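Minutes, chores subgroup, December
Premard room, start 2:00

1. Last month's minutes accepted. Holroyd still wants "tidying" defined.

2. Piser household trial, simulated rooms. Stills tabled:

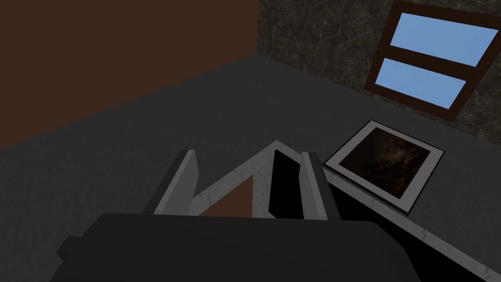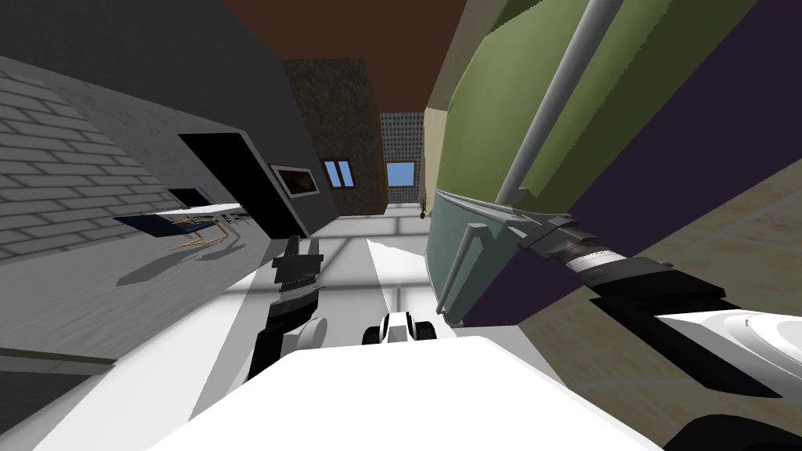
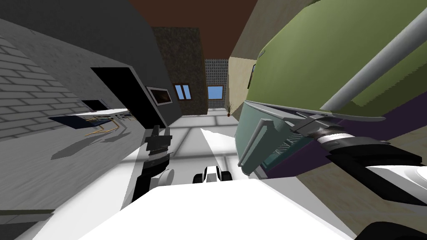

3. Can it do chores yet?
 - Not at Nekeser's prices — 317 runs so far, 20 passed.
 - Holroyd asked if a teenager would score higher. Not minuted further.
 - Shop-floor sweeping put off again.

4. Action: Piser to rerun with 30 easier pickups. Biscuits — Premard.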